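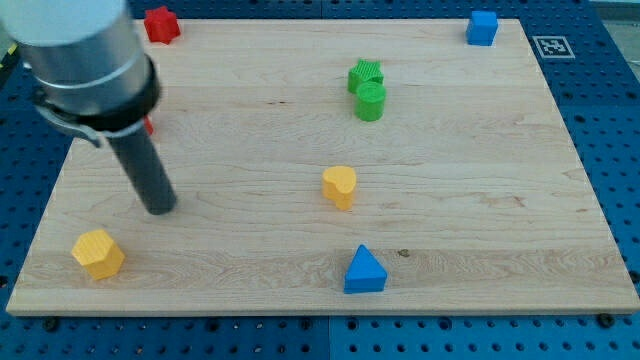
Attachment 1: maple-colored board with the blocks out, blue table underneath

Ticket 528 - Board rocks on the pegboard table
Opened by: Tsutomu Murakami
Product: Gudier block set with board
Status: open

Hi again! So I've got the Gudier set on the blue pegboard table and the board has a wobble I can't get rid of. Press down on one front corner and the opposite back corner comes up, just a hair, but it's enough to make the round pieces creep. The cubes and stars don't care at all, bless them.

What I've tried so far:

Flipped the board over. Same wobble, other diagonal, so I'm guessing the wood has a slight twist in it.

Moved it 2 holes over in case it was sitting on a raised rim. No change.

Put a Royer felt pad under the bad corner. Much better for an afternoon, then the pad squashed flat and we were back where we started.

Checked the table with a level (it's fine, I did it twice).

I'd really like to keep this board, the grain is lovely and I don't mind the little knot one bit. Would you sand it, or should I leave it under something heavy for a while? And do you sell a firmer pad? Drataton has a rubber one but I'm worried it'll mark the wood.

Update, October: swapped the felt for folded card. Holding so far, but it looks awful. Please leave the ticket open!

Tsutomu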